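Workshop notebook, April

Open day at Grolholm, second session, 15:00 onwards

Writing this up the same evening while I can still read my own notes. The morning session is in the other book.

Setup. We had the two-arm bench at the window end and the Clutach cell at the other end behind its guarding. Doors opened late owing to the parking. By then the bench had been powered up for an hour and homed twice. The left arm complained about a joint limit on the first homing and was fine on the second. Same complaint as last week. I have not found the cause. It may be the cable pulling when the elbow comes round, so whoever is next on the bench please watch the loop on that side before you clear the message.

Yellow mat down on the white table as usual. Somebody asked whether the arms need the yellow to find things. They don't. It saves the table top and gives a bit of grip under light items, which otherwise skate off when a finger touches them.

Visitors came through in groups of 15, which is too many for the bench. The people at the back see shoulders. The Kostiuk party was the largest and the most useful, as they do assembly work themselves and asked proper questions. Things they wanted to know, with what I told them:

Cycle time on the handover. I said it depends on how much we slow it for visitors, and that today it was slowed a great deal. They asked for a figure at full speed and I said I would send one. Must do that.

What happens if one arm lets go early. The part drops on the mat. We don't have a good recovery for it. The operator picks it up and restarts from the approach position.

How long the fingers last. Didn't know. We have changed one set since the bench was commissioned and that was because of a bent tip, so it says nothing about wear.

Whether the same program runs on the Clutach cell. No. The poses are bench poses and the reach is different. The gripper calls would carry over with some editing.

Log says the bench controller had done 859 cycles by the end of the day, counting from the reset at the start of the month. I wanted it past that, but we lost time in the middle of the afternoon when the Pludutum licence server dropped out and the planner would not load. Restarted it, waited, restarted it again. One group got a talk in place of a demonstration. I'd rather we kept a local licence on the bench machine for days like this. Have asked before.

Three things changed between the morning and the afternoon:

Speed override down on both arms. At the morning setting people flinched when the arms came in together, and then they stopped listening.

Approach height raised on the left arm, so the open fingers come in clear of the part and then drop to it. It costs a little time but looks calmer and gives more room if the part is sitting crooked in the other gripper.

Laptop moved over to the left of the table. In the morning it was on a stool and I had to turn my back on the arms to use it. Much better now, leave it there.

The small items along the back of the table went down well with the younger visitors, the red toy car most of all. A boy asked if the robot could eat the bread. His sister wanted the colour palette. We kept them out of the working area and I'd do the same again, but next time I would like one pick from that row in the routine, since every single group asked for it. The car would be the obvious one to start with. The round pastry will be awkward for these fingers with their teeth, and I don't want crumbs in the mechanism.

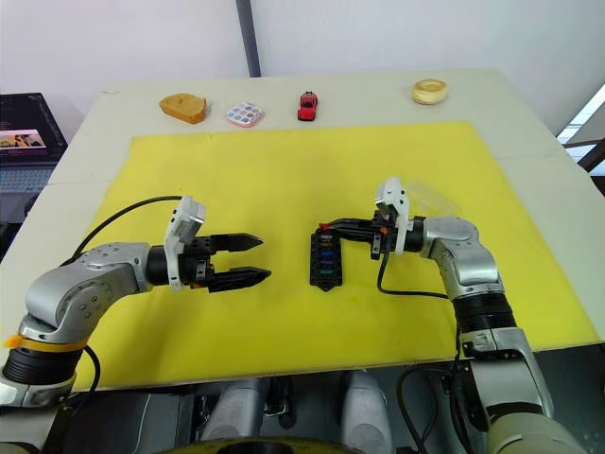

The tray is the part I get asked about most. With the coloured pieces stacked down it, people can see straight away which end is which, even from the second row. The blank block we used last year gave them nothing to look at. The right gripper has to clamp it close to the top and hold it upright, with the notched end down. If the grip is too low, there isn't enough tray left for the left gripper to come to. I have marked the good clamp height in the program comments. Please don't alter it without running the whole handover at slow speed first.

Cables. The one hanging from the right gripper lies across the mat and I don't like it there. It has not caught on anything so far, but the approach from the left comes near it and a visitor pointed at it before I did. A clip further up the arm should take up the slack. Needs enough left over for the wrist to turn, so try it by hand with the drives off before fixing anything.

Light. Late in the day the window is bright from the right-hand side of the bench. A blind would do. Failing that, put the last group on the Clutach cell.

To do:

Full-speed handover time for Kostiuk.

Left arm joint limit message, check the cable first.

Cable clip, right gripper.

Local Pludutum licence, ask again.

Groups of eight at most for the bench. Put it on the booking form.

Wrote down 100 visitors for the whole day — that is the door tally and it includes our own people who signed in by mistake.

Bench shut down 17:40, arms parked, mat left on the table.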